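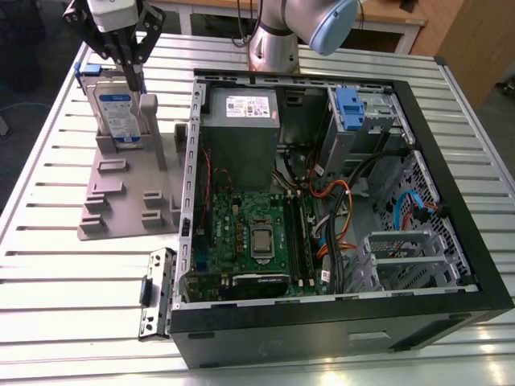
Fig. 1. Gripper holding the hard drive at the printed fixture, PC tower open alongside.

Student Projects / Workshop Builds
3 min read

Lemlem Wolde and Yabsira Ejigu

We doubt the arm is ready to take a PC apart. Over 62 runs at the Varnilstead workshop it dropped the drive 11 times, and every run began with the side panel already taken off by hand. The fixture helps – it also hides how poor our alignment is. Cables remain unsolved. Yabsira wants a softer grip next; Lemlem would redo the calibration first.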